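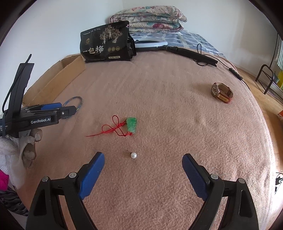

A May garland, and where I have been

Hello again, friends! I have been away from this blog longer than I meant to be, and the short version is that I got completely swallowed up by a paper garland. The long version is below, so get yourself a cup of something.

My friend Suqin Dai asked me back in the winter if I'd make something to hang over the tables at her mother's birthday lunch, and I said yes before I'd asked how many tables. (I always do this. You'd think I would have learned after the lanterns.) We settled on paper blossoms, strung on cotton thread, in four pinks and a cream. I sat down with a pencil and worked out that I would need nearly 2,000 of them, and then I sat there a while longer and ate a cookie.

I used the Lakska crepe paper for most of it, which has a nice stretch and doesn't go limp in your fingers. The palest pink sold out halfway through, so the last few strands are in a Tridby tissue that is a touch more peach. I fretted about that for days. Once it was all hanging up, Suqin couldn't pick out which strands they were, and she has a much better eye than I do.

The method is so simple that I feel a little silly writing it down. Cut a strip two inches wide and as long as your hand, snip a fringe of rounded petals along one side, roll it around a toothpick, pinch the bottom and wrap it with a bit of floral tape. Then fluff. I did mine in the evenings in front of the television, and I kept a tally on the back of an envelope so I wouldn't lose heart. The night I gave up for the season and called it finished, the envelope said 1,418, spread over 116 strands, and I decided that was plenty of blossoms for anybody's mother.

Stringing took longer than the rolling did! If you try this, please knot your thread under every single blossom. I skipped the knots on the first strand and they all slid down to the bottom in a clump, like grapes.

Yutong Zeng came over on the Friday before the lunch to help me pack everything, and she had the wonderful idea of winding each strand around a piece of cardboard, the way you'd put away Christmas lights. We filled the whole back seat of her car and she drove home very slowly with the windows up.

A few of you have written to ask about the scissors I mentioned last time. They are the little curved Uvow ones, and I still love them, though they do need sharpening now. I'll also have the petal template up here as soon as I redraw it neatly, because my own copy has tea on it.

Next up is a wreath for my front door, a small one, with leaves. I've promised myself no more than thirty.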